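Pilwood kitting cells – buying FAQ

What does the base quote cover?
Two arms, grippers, controller, table. Install at your site. Trays and fixtures are a separate line, so check page 2 before you sign anything.

Can we start with one arm?
Yes. Budget for the second now though, adding it later means another visit and a new cell layout.

How long from PO to delivery?
Allow 30 working days. Longer if Tranley is out of controllers, ask first.

Do we need special trays?
No. Plain plastic trays for the parts is fine. One kind of part per tray, boards seperate from harnesses. Steel tray in the middle for the finished kit, paper liner if you want it.
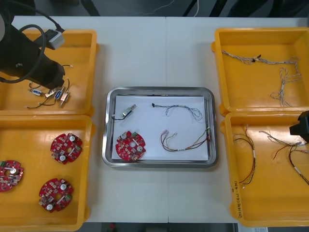
Budget $40 per tray and buy spares. They crack, they walk off to other benches.

What about loose wires and harnesses?
Harder than boards. Plan more setup time – long leads tangle, short connectors roll. Send us sample parts before you order, real ones, not drawings.

Is there a yearly cost?
Service plan is $1328 per cell. Covers one visit and gripper pads. Doesnt cover cables.

Lease or buy?
Either. Leases go through Brukeck, paperwork is on thier side.

Who do we send the PO to?
Agbayani office, not the warehouse. Put the quote number in the subject line. March orders – get them in early, that month fills up.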